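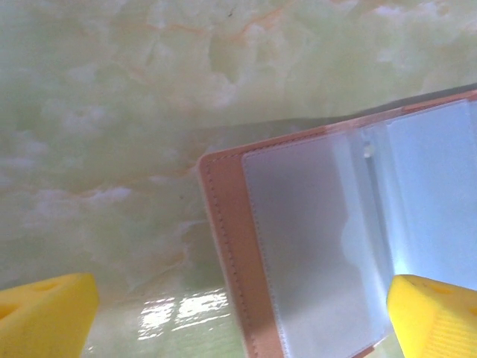

Small retailers depend on printed samples to win orders, and the Stistach Paper Goods study set out to learn how buyers judge those samples before they ask for a price. The project was carried out by Tadeo Pereyra and Ecaterina Ghiță as part of the second-year course in business practice. Most of the samples were business cards and small prints, and sales staff in this trade often present them in an open holder with a pinkish-tan cover, set down on a counter or a polished green marble-patterned surface where the color of the cover stands out.

Interviews were held in September with 42 shop owners in the Trorano district. Each owner was shown the same set of 9 cards, printed on stock from two suppliers, Cirkon and Nakamura, and was asked to rank them by feel, weight and ease of reading.

12 shares | 4 comments

Results

Weight was the strongest factor in the rankings. Owners who handled the cards for longer tended to choose the heavier stock — even when the lighter card had the clearer type. Price was raised by 8 owners before the interviewer mentioned it. Their answers were recorded separately and are given in Appendix B.

Limits of the study

All interviews took place during opening hours, and several were interrupted by customers. The authors recommend that a later group repeat the ranking exercise by appointment, using the same interview sheet.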